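The Slow Art of Bringing Home an Older Dog

4 February 2025

There is a particular kind of quiet that settles over a house the first night an older dog sleeps in it. Puppies arrive like weather. An older dog comes in through the door, stands on the mat for a while, walks the edges of every room with her nose down, and then picks a spot you would never have picked for her and lies there with a sigh you can hear from the kitchen. Ours chose the strip of floor between the washing machine and the back door, and she has never really given it up, even though she now owns two beds and most of a sofa.

She was ten when we drove over to Gratton to meet her, and the shelter there had listed her as "senior, mellow, likes toast." I had gone in thinking about a younger dog, something in the three-to-five range, and I had even written out a list of questions about training classes and long hikes. The list stayed in my coat pocket. She leaned her whole weight against my shin and stared at the wall, and my husband looked at me over the top of her head, and we were filling in forms before lunch.

I have been asked a good many times since then whether it is sad to take on a dog so late in her life. Of course there is sadness in it. But there is sadness tucked away in every dog, if you want to look at it that way, and in the meantime there are breakfasts and walks and the very funny noise she makes when the mail comes. What I wish I'd had was more practical talk, so I'm going to try to offer a bit of that here, along with the usual wandering off the point.

The first two weeks

Do less than you want to. I know how hard that is, when you have a new member of the family and everyone from your sister to the woman at the bank wants to come and say hello. We had visitors on the second day, and I regret it a little. She was perfectly polite to them and then slept so hard afterward that I kept getting up to check she was breathing.

An older dog has usually had a routine somewhere, and you may know next to nothing about what it was. Ours, we worked out, was used to eating very early. For the first week she stood beside my side of the bed at a quarter past five and simply breathed on me. We met in the middle at six thirty, moving breakfast ten minutes later every couple of days, and she took it like a lady.

Keep the walks short and boring to begin with. The same block, the same direction, the same stop at the same hedge. We didn't take her down to the river path at Keogh until she had been with us 23 days (I had been marking them on the kitchen calendar, like a child before a vacation), and by then she trotted along as if the whole arrangement had been her idea.

Stairs, floors and other surprises

Nothing in our house had ever struck me as difficult until I watched a ten-year-old dog try to cross the hallway. The boards were like a skating rink to her. She would stop at the edge of the living room rug and look at me across all that shine with real worry in her eyes, and I felt like a terrible host.

We bought three cheap runners with rubber backing and laid them end to end - not pretty, and one of them is a green I can't defend - and the difference was there the same afternoon. After that came a baby gate for the stairs, and a ramp for the car. The ramp was $44 from a little shop in Firnport that sells mostly horse things, and she refused to set one paw on it for a month. Then we tried laying it flat on the lawn and feeding her dinner on it, which my neighbor suggested over the fence, and within a few days she was strolling up and down it for no reason at all.

If you are thinking about the same sort of thing, lift the food and water bowls a few inches too. A stiff neck is hard to spot in a dog who is too well-mannered to complain.
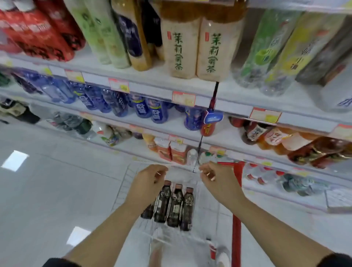 What the vet will want to know

Book a visit early, even if the shelter has sent you home with a clean bill of health and a folder full of papers. You want a starting point. Our vet weighed her, felt along her back and hips, looked at her teeth for a long time and made a small humming sound that turned out to mean two extractions. She came in at 35 pounds, a little heavy for her frame, and we were told to bring that down slowly.

Write things down before you go. I keep a notebook in the drawer with the leashes, and on ordinary days it says nothing more than "ate all, good walk." But when she started drinking more than usual last March, I could flip back and see just when it began, and the vet was pleased to have something better than my guesses. It was a minor infection, and a course of pills cleared it up.

Ask about pain even if you don't see any. Older dogs are very good at making slowness look like a personality. We had decided ours was simply dignified, the sort who prefers to rise in stages. She was sore. With a daily tablet and a few pounds gone, she began doing a foolish little gallop around the yard in the evenings, and I stood at the window and had a bit of a cry into the dish towel.

Company, and the lack of it

The hardest part for us was leaving her alone. She didn't bark or chew. She just stood at the front window until we came back, which we only learned from the neighbor, and which broke my heart far more than a ruined cushion would have.

We practiced, the way you would with a puppy. Out to the mailbox and back in. Around the block. A cup of coffee down the street. We left the radio on low and tried hard to make no fuss about going or coming, and I was much worse at this than my husband. It took most of the winter before she could manage an afternoon, and I would sooner you heard that now than worried in week three that something had gone wrong.

Other animals are a mixed blessing. Our cat, Zolus, is a big gray fellow with firm opinions, and he watched the new arrival from the top of the refrigerator for days on end. We fed them on either side of a closed door, then on either side of the baby gate. There was one swat and a good deal of muttering. These days he sleeps against her back when the heating goes off, though if you walk in on them he gets up and leaves the room.

She will be 12 this spring, as near as anyone can tell. Her muzzle has gone quite white, and the river path takes us twice as long as it used to, with a rest at the second bench and another at the footbridge. I bring a thermos now. And I've started making an extra slice of toast in the mornings, cut into small squares, no butter, by order of the vet.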